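Zisance Storefront Support
Ticket: intermittent 503 on product pages with large galleries
Status: Resolved
Component: image resizer, page cache
Severity: 2

Reported behavior

Product pages on a kitchenware store return a 503 for some visitors. The error shows up on pages with more than 20 gallery pictures and clears after one or two reloads. Category pages, the cart and checkout are not affected. The store runs on the Vusow hosting plan with the Prodavlow cache add-on turned on. No theme changes were made in January, when the first errors were logged.

Initial checks

Web server error log: upstream timed out while reading response header. Same entry for every failed request.
Database: no slow queries during the failure window.
Disk: 40 percent used.
PHP workers: all busy at the moment of each error, idle a few seconds later.
Cache add-on: enabled, hit rate normal for category pages, low for product pages.

The low hit rate on product pages was the first thing to look at. The cache add-on stores a page under its full address, including anything after the question mark. The store's newsletter tool adds a tracking tag to every link, and each tag is different for each subscriber. Every click from a newsletter was treated as a new page and built from scratch.

Tracking tags were added to the ignore list in Prodavlow under Settings, Cache Key, Ignored Parameters. Hit rate on product pages went up. The errors became less frequent but did not stop, so the ticket stayed open.

Second pass

Debug logging was turned on for the resizer. The test listing was the clip-tab food container in the storage category, picked for its short description and lack of variants. With only one picture attached the page loaded normally on every request.

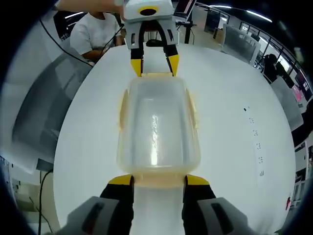

Posted by: Zisance Support, Tier 2
Filed under: Performance, Image handling

The full gallery was then put back and the page requested again with the cache bypassed. The resizer log showed 81 resize jobs for a single page view. The theme asks for several widths of each gallery picture, and the resizer makes any width it does not find on disk. Finished files should be saved and reused. In this case they were made again on every uncached request.

File permissions on the resized folder were checked next. The folder belonged to the deploy user, and the resizer runs under the web user. It could read the originals and write to memory, but the save step failed. The failure was logged at the notice level, which the default log settings leave out. That explains why nothing appeared in the error log apart from the timeout.

Cause

Two faults on top of each other:

1. Tracking tags in newsletter links caused cache misses on product pages.
2. Wrong owner on the resized folder meant that each miss started a full set of resize jobs. The jobs held all PHP workers until the gateway gave up and returned the 503.

Fix

1. Put the site in maintenance mode.
2. Change the owner of the resized folder and everything in it to the web user.
3. Delete zero-byte files left in the folder.
4. Run the resize command from the shell for the whole catalog. Do not run it from the admin panel - the browser session will time out on a large catalog.
5. Clear the Prodavlow cache.
6. Take the site out of maintenance mode and load a few product pages while logged out.

The deploy script was also changed. It reset the folder owner on each release, so a manual fix would have lasted only until the next one. Stores set up with the Chauhan starter theme use the same script and should be checked.

Result

No further 503 entries after the fix. The test page with the full gallery now starts no resize jobs on a second uncached request. Debug logging was turned off again - leave it off on live stores, the log file grows fast.

Open item

The save failure should be logged as an error. A change request has been filed against the resizer. Until it ships, use the notice log level when looking into slow product pages.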